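About Minwood

Minwood is a grain storage and marketing cooperative owned by the farms that deliver to it. We receive, dry, store and sell corn, soybeans, oats and soft red winter wheat. We do not sell seed or fertilizer, and we do not offer crop insurance.

The cooperative has 459 member farms. Most run mixed acreage and deliver to us between September and the first hard frost. Membership is open to any landowner or tenant who delivers grain in two consecutive crop years and buys one voting share. Each member has one vote, whatever the size of the farm or the tonnage delivered.

How we started

Minwood began as a shared drying arrangement. Several growers on the north side of the county had corn coming in at 24 percent moisture and no dryer within a reasonable haul. They leased a used continuous-flow dryer from Fallahi, a dealer that later sold us our first two bins. The lease was in the name of Angus Dalgleish, who farmed next to the rail siding and let the equipment stand on his ground for four seasons before the cooperative was registered and bought the lot from him.

The original bins are still in service. They hold oats, which need less air than corn and tolerate the older floors.

What we do

Receiving. Trucks are weighed in and out on a single 80-foot scale. Every load is probed and tested for moisture, test weight and foreign material. The driver gets a printed ticket before leaving the yard. If a member disputes a grade, the retained sample goes to an outside lab and the lab result stands.

Drying. Corn is dried to 15 percent for sale by spring and to 14 percent for longer storage. Shrink is calculated on a published table, and the same table applies to members and non-members.

Storage. Bins are fitted with temperature cables, read daily during fall and weekly after January. Fans are controlled by grain temperature and outside humidity - not by the calendar. Grain is stored commingled by type and grade. Identity-preserved storage is available for lots of 3,000 bushels and up, by written agreement before harvest.

Marketing. Members can sell at the daily cash price, contract forward, or place grain in the seasonal pool. The pool pays an advance at delivery, a second payment in spring and a final settlement after the pool closes. Pool results are sent to every participant with costs itemized.

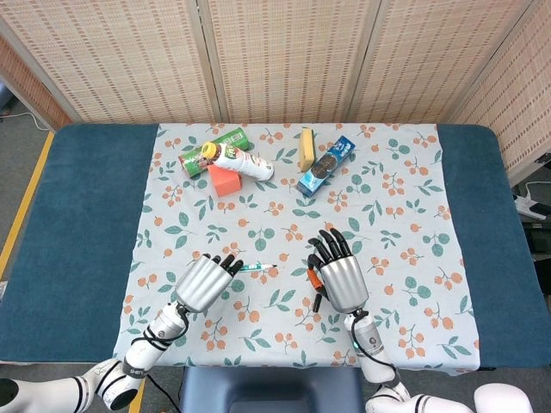
Who runs it

The board has seven directors elected by district for three-year terms. No director may serve more than three terms in a row. The current chair is Effie Mackay, who grows wheat and soybeans in the east district.

Day-to-day operations are the responsibility of the general manager, Getachew Birhane. Gediminas Bite supervises the yard, the dryers and bin maintenance. Treasa Ó Súilleabháin handles contracts, pool accounts and member statements, and is the person to call with questions about a settlement check.

We employ 11 people year round and add seasonal scale and pit staff for harvest.

Sites

The main elevator is at Wudach, with rail access and the only dryer rated for wet corn at full harvest volume. The second site, at Prerner, takes soybeans and wheat and opens for corn only when the Wudach line is backed up. Prerner has no rail. Grain stored there moves out by truck, and the freight is charged to the pool as a whole - members who deliver to Prerner do not pay a separate rate.

Prices and fees

Cash bids are posted each weekday morning at both scale houses and on the bids page. Drying and storage rates are set by the board before harvest and do not change during the crop year. A voting share costs $580. It earns no interest and is refunded at face value when a member retires or stops delivering.

Patronage is paid on net earnings in proportion to bushels delivered. Part is paid in cash and part is retained as equity, which is redeemed oldest first.

Records and membership

Bylaws, the shrink table and the last five annual reports are kept at the Wudach office and can be read there during business hours. Copies are mailed to members on request. Membership forms are available at either scale house. Completed forms go to the board at its next regular meeting, and the applicant is told the result in writing.

Page last revised Jan 21, 2023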